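About Us
Rarnden Lab

Home / Research / People / About Us / Contact

Rarnden is a small research company. We study one question: how can you know that a robot policy is good before you put it on a real arm? We started with a desk, two computers and a borrowed meeting room in Bromia, and we still have the same two computers, although they do lighter work now.

How we began

The company was founded by Ottó Szénási and Tươi Đồng. Both of them had worked with real arms for years, and both were tired of the same thing. To compare two versions of a policy, they had to reset a table by hand, again and again, for a whole week. At the end of the week the sun came in from a different side of the window, and the first results could not be compared with the last ones any more. Ottó wrote a first simulated kitchen during one January, mostly in the evenings. It had one counter and one spoon.

The kitchen has grown since that time. The method that came from it is called Stondutine, and it is the main thing we do.

What Stondutine is

Stondutine is a way to test manipulation policies in simulation. For each task we build a base arrangement of objects on a counter. From it we produce many variants, in which we change the places of the objects, the light, the shadows and the texture of the surfaces. The policy gets the same instruction in every variant. We record if it finishes the task, and also at which step it stops when it does not finish.

The second part is more important for us. A success rate alone tells very little to the person who must repair the policy. We divide each task into stages (reach, align, close, lift, carry, release) and we give a separate result for each stage. A policy that fails at align needs a different kind of help than a policy that fails at release.

The current set has 43 tasks and 3042 variants. Every variant is saved with its random seed, so another group can run exactly the same test and get the same starting arrangement.

We use two views for each test, one from the room and one close to the gripper. Many policies take both as input, and the mistakes in one view are often different from the mistakes in the other.
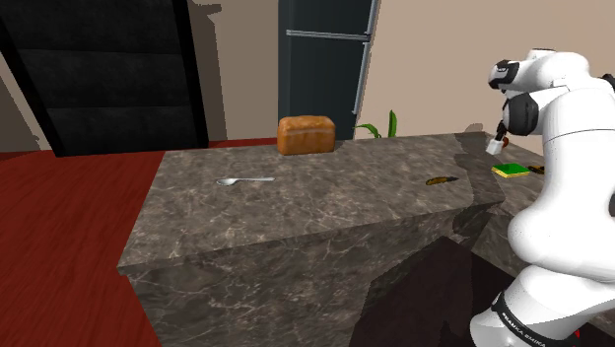
The same simulated counter, from the room and from near the gripper.

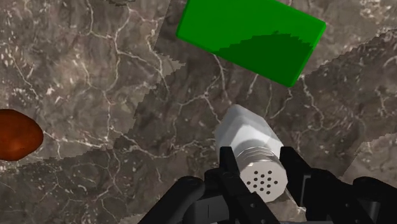

Khoa Giáp wrote to us after reading our first report that hard shadows should be a test of their own, and that mixing them with changes of object position makes the numbers difficult to read. "If the policy stops at align, I want to know if the light did it or if the geometry did it. With your table I can't separate these two." We agreed with this remark, and the table was changed. Light and position are now varied separately, and a third group of variants changes both together.

What we have learned until now

In our tests, the largest loss is at the align stage. When only the positions change, most policies we tested keep a good part of their result. When the shadows change too, the gripper often goes to the correct object but closes a little to the side of it. Training with more varied light helped, but it helped less than we expected, and for thin objects such as spoons it made almost no difference. We do not have a full explanation for this yet.

We also compared simulation with a real arm on seven of the tasks. The order of the policies, from best to worst, was the same on five of these tasks. On the other two it was not, and both were tasks with soft objects. For this reason we ask our partners not to use Stondutine alone when they choose a policy for cloth or sponges.

How we work

We are a team of seven. Hậu Mạch is responsible for the scenes and the object models. Vilhjálmur Østergaard takes care of the evaluation code and answers most of the technical mail, usually in the morning. Tươi leads the comparison with real hardware, which is done in our second room at Cheon. Ottó does the planning and still writes code when we let him.

We publish the bad results together with the good ones. If a partner sends us a policy, the partner receives the complete record of all runs, including the failed ones.

Work with us

We accept policies for testing from universities and from companies. A standard test takes 45 hours of computing, and you receive the stage table and the seeds at the end. Please write to us first with a short description of your policy, its inputs and its control rate. We are also looking for a person who has experience with contact models for soft objects. A degree is welcome but we do not require it.

Page last updated: 14 April 2024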